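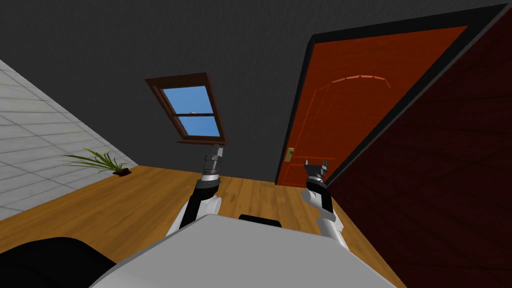 Reading somebody else's code is a skill most of us pick up by accident, usually on a bad afternoon when something has stopped working and whoever wrote it has long since moved on. I came to it late, having spent the first half of my working life happily writing new things and leaving them for other people to puzzle over. The first hour with a strange program is always the worst, I find. It's rather like looking into a room where the floor, the walls and the door all run off at a steep slant: you can tell perfectly well which part is which, but you keep tipping your head to one side to make sense of it, and it's a while before your neck stops complaining.

So when I heard that a users' group in Skistley had been giving up its monthly talks in favour of simply sitting down and reading old programs together, I was on the train before I had properly thought about how I was going to get home again. They meet above a shop that sells lamps, in a long room with a kettle at one end, and they read the way a book group reads. Somebody chooses a file, it goes round beforehand, and on the night they start at line one.

The June meeting was given over to Tranar, a small scheduling program that began life sorting out the rotas at a boatyard and has since found its way into all sorts of places it was never meant for. It's free, it's plain to look at, and the people who use it are terribly fond of it. The file chosen was 203 lines long, and I'm sorry to say we didn't finish it. We got as far as line 51, where there is a comment that says only "leave this alone", and that took us all the way to the biscuits.

I loved every minute (I'm aware that this says something about me). There was a long and very friendly argument over whether the comment was a warning or a note the writer had left for themselves and then forgotten. One side wanted to take out the line underneath it and see what broke. The other side wanted to look through the history first, and in the end that's what we did, with the laptop passed along the table. The line had been put in to get round a fault with the clocks going back. Two rotas had once printed the same hour twice, and somebody at the yard had turned up for a shift that had already finished, or hadn't started, depending on whom you asked.

What struck me was how much kinder people became once they knew that. Before, there had been a fair bit of tutting at the names of things, and at a loop that went the long way round. Afterwards the tutting died down, and people began guessing at what sort of day the writer had been having, and whether the telephone had been ringing.

Of course you do need some way in, and the group has settled into a few habits. They run the program before they read it, so that everybody has at least seen what it's for. They read the tests early if there are any, and they draw on paper, great big untidy boxes with arrows, which go in a folder afterwards and get fished out again months later. New members are asked to read aloud, and I thought I would hate that, but when my turn came I noticed a misspelt name I'd skated straight past on the train. 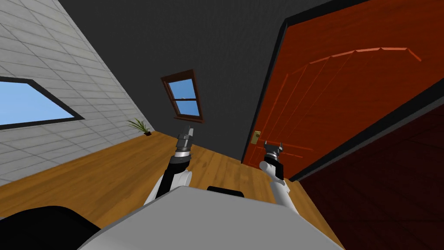
One member told me over the washing up that reading in company had changed the way they wrote, because these days they imagined the whole table getting to each line in turn, and it made them put in the sort of comment that says why. A comment that says what the code does was no use to anyone, this member felt, as the code was sitting there saying it already.

I've tried to take that home with me. My own tool for sorting photographs, which I called Stellitz after a misprint on a railway map, is a dreadful muddle, and I opened it up the following weekend meaning to tidy it. I'm still at it. There's a setting in there called "margin" that is fixed at 20, and if I change it to anything else the captions vanish. I must have known why once. I've written beside it that I don't, and put down what I've tried so far, and that will have to do for now.

The other thing I've done is start a reading table of my own, on a small scale, with a couple of friends and a borrowed dining room. We're taking on Tzanetos next, an elderly mailing list program that one of us still relies on for a choir. It's written in a language none of us knows well, so we shall be slow. There's a recipe for soup in the comments near the top of the main file, with no explanation whatever, and we've agreed to make it before we read any further.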